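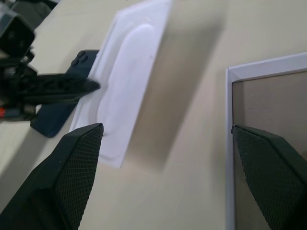

이사를 앞둔 사람의 집에는 이상한 시간이 흐른다. 달력은 분명 앞으로 가는데 서랍을 하나 열 때마다 몇 년씩 뒤로 밀려나니, 짐을 싸는 것인지 옛날로 마실을 다녀오는 것인지 모르겠다 싶은 오후가 며칠이고 이어진다. 나도 지난 2월에 그런 오후를 보냈다. 십 년 가까이 산 집을 비우면서 제일 오래 붙들고 있던 것은 뜻밖에도 책도 그릇도 아니고, 알맹이는 진작 어디로 가고 껍데기만 남은 포장재들이었다. 베이지색 탁자 위에 비스듬히 놓인 저 얇고 길쭉한 흰 플라스틱 포장 트레이 같은 것, 무언가의 모양대로 찍혀 나와서 그 무언가가 없으면 도무지 쓸 데가 없는 물건 말이다. 그런 것이 우리 집 붙박이장 한 칸을 통째로 차지하고 있었다.

왜 안 버렸느냐고 물으면 할 말이 궁하다. 다시 팔 때 상자가 있어야 값을 잘 받는다는 말을 어디선가 들었고, 고장이 나면 원래 포장대로 보내야 한다는 말도 들었다. 하지만 나는 그 물건들을 판 적도 없고 수리를 보낸 적도 없다. 커피 분쇄기 상자는 분쇄기가 세상을 뜬 뒤로도 네 해를 더 살았다. 안쪽의 종이 틀이 어찌나 야무지게 접혀 있던지, 버리려고 꺼냈다가 한참을 접었다 폈다 하고는 도로 넣어 둔 기억이 난다. (그 틀은 결국 새집까지 따라왔다. 지금은 신발장 위에 있다.)

내가 자란 집에서는 빈 통을 버리는 일이 드물었다. 어머니는 과자가 들어 있던 양철통에 실과 바늘을 넣으셨고, 그 통을 열 때마다 동생과 나는 매번 속아서 매번 실망했다. 추석에 들어온 참치 선물 세트의 칸막이는 양말 정리함이 되었고, 한과 상자는 편지를 담는 상자가, 김이 들어 있던 깡통은 쌀 뜨는 바가지를 넣어 두는 자리가 되었다. 보자기는 말할 것도 없다. 보자기는 애초에 포장이면서 물건이었으니까, 떡을 싸 왔다가 반찬을 싸 가고, 다음 명절에는 다른 집을 돌아 우리 집으로 다시 오기도 했다. 연분홍 보자기 한 장이 몇 해를 건너 돌아왔을 때 어머니가 귀퉁이에 놓인 실밥을 보고 알아보시던 것이 지금도 눈에 선하다.

그러니 이 버릇은 집안 내력이라고 해 두자. 다만 어머니의 빈 통들은 다음 일감이 있었고, 내 빈 상자들은 그냥 비어 있었다는 점이 다르다. 요즘 포장은 대개 한 가지 물건만을 위해 태어난다. 칫솔 모양의 홈에는 칫솔만 들어가고 향수병 모양의 홈에는 향수병만 들어간다. 만든 사람의 정성이 구석구석 보이는데도 물건을 꺼낸 바로 다음 순간부터 할 일이 없어진다. 나는 어쩌면 그 점이 조금 안쓰러워서 붙박이장 한 칸을 내주었는지도 모르겠다.

봄이 올 무렵 트래브콤(Travcombe)이라는 작은 가게를 알게 되었다. 골목 안쪽에 있어서 처음 가는 사람은 꼭 한 번 지나치게 되는 곳인데, 새 물건은 팔지 않고 상자와 통과 병만 판다. 주인장은 오래된 모자 상자와 약국에서 쓰던 유리병, 필름 통, 단추 가게에서 나온 납작한 종이 갑을 종류별이 아니라 크기별로 세워 두었다. 가격표에는 값과 함께 전에 무엇이 들어 있었는지가 연필로 적혀 있다. ‘붓’, ‘나비넥타이’, ‘모름’. 나는 ‘모름’이라고 적힌 갑을 하나 샀다. 손바닥만 한 회색 갑인데 뚜껑이 닫힐 때 바람 빠지는 소리가 난다. 그 소리를 들으려고 하루에도 몇 번씩 여닫는다.

가게에서 제일 비싼 자리에는 비안키니(Bianchini)라는 제과점의 초콜릿 상자가 있었다. 제과점은 문을 닫은 지 오래라고 한다. 두꺼운 종이로 된 2층짜리 상자로, 칸이 32개다. 칸마다 종이 깔개의 주름이 조금씩 다르게 잡혀 있어서 손으로 접었다는 것을 알 수 있었다. 이제는 초콜릿 냄새도 나지 않고 오래된 책 비슷한 냄새만 나는데, 그래도 뚜껑을 열면 저절로 고개가 숙여지면서 코가 먼저 나간다. 어릴 적 양철통 앞에서 그렇게 속고도 사람은 배우는 것이 없나 보다.

그날 가게에서 푸르나리(Purnari) 이야기도 들었다. 빈 용기를 다시 쓰는 사람들의 모임인데, 철마다 한 번씩 장을 열어 서로의 빈 통을 바꾼다. 궁금해서 따라가 보았더니 생각보다 규모가 컸다. 거의 300명이 다녀갔다고 하니 동네 행사치고는 북적이는 편이다. 잼 병을 한 수레 싣고 온 분도 있고, 구두 상자만 골라 가는 분도 있었다. 물물교환이 원칙이고 짝이 맞지 않을 때만 통 하나에 500원을 낸다. 나는 커피 분쇄기 상자를 들고 나갔는데, 어느 아이가 유심히 보더니 고슴도치 인형의 집으로 딱 맞겠다며 제가 가져온 색연필 통과 바꾸자고 했다. 흥정이랄 것도 없이 성사되었다. 네 해를 놀던 상자에 드디어 세입자가 들어간 셈이라 돌아오는 길에 괜히 마음이 든든했다.

장터에서 가장 인기가 없는 것은 역시 투명하거나 하얀 플라스틱 성형 틀이었다. 모양이 워낙 까다롭고, 가볍다 보니 바람만 불면 탁자에서 달아난다. 그래도 임자가 아주 없지는 않아서, 씨앗을 나누어 담겠다는 분이 한 무더기 가져가고 비즈 공예를 한다는 분이 또 몇 장 골라 갔다. 석고를 부어 방향제를 굳힌다는 분도 있었다. 그 말을 듣고 집에 와서 나도 해 보았다가 틀에서 빼내다 절반을 부러뜨렸다. 부러진 조각은 옷장에 넣어 두었는데 향은 멀쩡하니 좋다.

요즘 나는 물건을 사면 상자를 먼저 본다. 얼마 전에는 보리아(Boria)라는 문구 공방에서 잉크를 주문했는데, 뚜껑 안쪽에 빈 상자를 이렇게 써 보시라며 작은 그림이 그려져 있었다. 우표를 넣어도 좋고 단추를 넣어도 좋고, 딱히 넣을 것이 없으면 돌려보내도 된다고 한다. 되돌아온 상자에는 번호를 매겨 다시 쓴다는데, 내가 받은 것은 103번이었다. 모서리가 살짝 닳아 있었고 바닥에는 먼저 주인이 흘린 듯한 파란 점이 하나 찍혀 있었다. 새것을 기다리던 마음으로는 서운할 법도 한데, 나는 그 파란 점이 퍽 반가웠다.

새집의 붙박이장에는 이제 빈 상자를 위한 칸이 따로 있다. 전보다 조금 좁고, 안에 든 것은 반쯤 줄었다. 가을 장이 서면 거기서 또 몇 개를 덜어 낼 생각인데, 회색 갑만은 내놓지 않으려고 한다. 아직 무엇을 넣을지 정하지 못했다. 어머니께 보여 드렸더니 바늘을 넣으면 되겠다고 하신다.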